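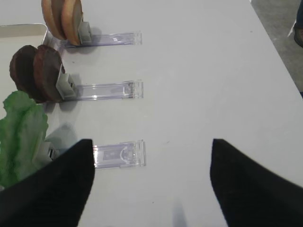 Stop Calling It a Grip Failure

The August fault report from the Wosenlow cell runs to 35 pages and uses the phrase "grip failure" on most of them. I think the phrase is wrong, and that it will cost the next site a repeat of the same fault.

The cell builds burgers. A Drerlow arm with two parallel fingers picks buns, patties and lettuce and stacks them. In one Monday run of 277 picks, it reported 21 completed picks in which the fingers held nothing. The arm carried air to the stack, opened, and logged a success. On one of those cycles it closed on an operator's glove, and the force limit did its job.

The fingers worked to specification throughout. What failed was the test for whether they had anything in them. The Cleruretti controller inferred a pick from motor current at closure, with a single threshold for every ingredient. A patty gives a clear reading. A lettuce leaf gives almost none, so the threshold had been lowered until lettuce passed. At that setting, friction in a dirty finger slide passed too.

Kwok, the integrator, proposes new finger pads. Pads are cheap and can be fitted in a morning. They will raise the share of good picks and leave the false reports exactly as they were, only rarer and harder to catch.

A better fix is dull. Check finger width as well as current. Set limits per ingredient. If the two signals disagree, stop the arm and ask for a person. The usual objection is lost throughput, and there will be some. I would accept it. A cell that stops on doubt can be tuned. A cell that reports 100 percent while dropping picks gives its engineers no data to tune with.

The safety case also assumed that the controller knew when its hand was full. That assumption should be struck out before the cell is restarted, whatever pads it is wearing.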